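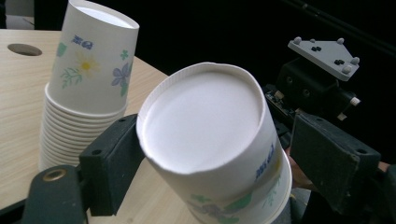 25th November

Cup handling set, Castness table. Recording with the two hand-helds all day. Writing this up quick before I lose it.

Question from September still open: does the policy get the cup orientation from the wrist view alone, or is it leaning on the head view. Last time we ran Birkby (old checkpoint) it went for the rim every time, right way up or wrong way up, and on the inverted ones it closed too high and slid off. My guess then was not enough inverted cups in the training mix. Went back through the list and yes, 21 out of 300 episodes. Way too thin. No wonder.

So the plan is even it up. New target is 147 inverted, rest upright, same table, same cups, same two grippers. Don't change anything else or we won't know what did it.

Procedure, so whoever picks this up does it the same:

Left takes the cup, right supports or takes over. Swap sides halfway through the set
Start every episode with both grippers open and clear of the stack
Hold still for 2 seconds at the start and 2 at the end – the trimming script needs it
One cup per episode. If two come off the stack together throw the episode out, don't try to save it
No regrasping in the middle. If you fumble it, finish the motion and flag it as a fumble, we want those in a seperate folder

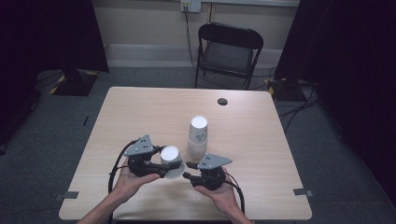 Handover is the hard part. If both grippers come in at the same height the fingers knock and the cup jumps. Better: receiving side comes in lower and closes slow. Tried it with the receiving side rotated a quarter turn as well, felt much smoother but then the wrist view on that side is mostly finger and not much cup. Not sure which matters more for training. Keeping both for now, tagged "flat" and "turned". Will split them out when Dirna has the loader sorted.

Squeeze. Paper cups are a pain because the width reading at contact isn't the width at the end, the wall gives. Old labels used final width as the grasp width and I think that's why Birkby crushes. Relabeled a small batch by hand using width at first contact. Tedious. Need a better way, maybe the point where closing speed drops. Try on the old recordings first, they have the full width log.

Also timing. Left and right streams were out of step again after the restart. Same fix as before: start the left one first, wait for it to settle, then the right. Should really be in the launch script and not in my head. TODO. 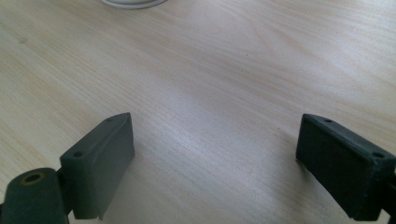 Reset positions. Been sloppy with these up to now, I kept bringing the grippers back to the same spot between episodes and the start poses are all bunched up in the plots. Bad for us, the policy just memorizes the approach. From here on: vary the height, vary the distance from the cup, sometimes start with the cup almost out of view. A few where it's fully out of view and you have to go find it. Espinoza did this with the bowls set and recovery behavior got noticeably better, so stealing the idea.

Checked tracking on the low starts too, was worried that getting the fingers down near the wood would confuse it. Looks fine. It drifts more when you move fast sideways than when you go low. Move slower sideways.

Ran the first pass of the relabeled data through a short training run over lunch, just to see if anything is badly broken. Loss goes down, nothing weird. Doesn't mean much. Replayed the predictions against held-out episodes and the inverted cups are better, approach height is closer to what the hand did. Upright about the same as before. Handover predictions still mush, both sides want to move at once. Expected, hardly any handovers in that batch.
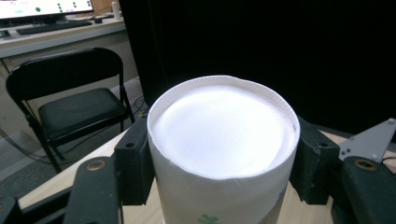
Back to the squeeze problem, because the contact labels need a second check from the images. Width log says when the fingers stop, doesn't say what the paper is doing. Gripping just under the rim you can read it straight off the wrist view: the lip dips at the front where the wall bends inward. So rim shape could be the deformation signal, compare it frame by frame against the cup before contact. Complication is cups with something in them. White mound nearly up to the brim, white paper, bright light – a simple threshold is going to have a bad time finding the inside edge, there's only a bit of gray shading there to go on. Track the outer lip instead and ignore the inside. Inverted cups need their own version, no open lip to follow, would have to use the edge of the base and that doesn't move much. Maybe just width log for those.

Still to do:
fumble folder needs a naming rule, mine is a mess
rerun Birkby on the new start poses without retraining, want the baseline number before anything else
ask Espinoza for the pose sampling notes
check if contact width from closing speed matches my hand labels. If it's within a frame or two I'm never hand labeling agian
launch script, left before right

Data is copied to the Castness drive, raw and trimmed both. Trimmed is missing the last batch, script was still running when I stopped.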